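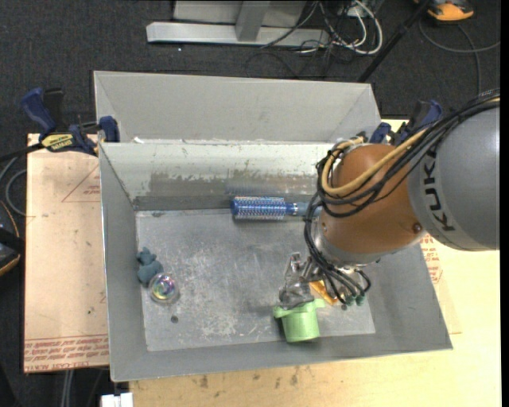 From: Van der Linden
To: plornel-users
Subject: Re: how many grasps per bin before you reshuffle?

> We're starting to collect grasps for Zestach and I can't decide
> how long to leave a bin alone. Do you dump everything out after
> each batch, or just keep going until it's empty? Also, do shiny
> things wreck your labels as badly as they wreck ours?

Hi! We do 25 attempts and then stir by hand, which sounds lazy but gave us much better spread than emptying the bin (we tried that for 3 weeks and everybody hated it). We're at 223 good examples for the cup class now, so I'm fairly happy.

Shiny things, ugh, yes. The clear ball with the swirly colors in the middle is my worst offender, and the blue hairbrush gets a ghost of itself on the back wall if it lies close enough. I keep both in the mix anyway and label by hand!

One thing I'd watch is the Granon export. It drops any attempt longer than 60 seconds without a warning, so check your log against the folder before you train. Has anyone on the list patched that yet?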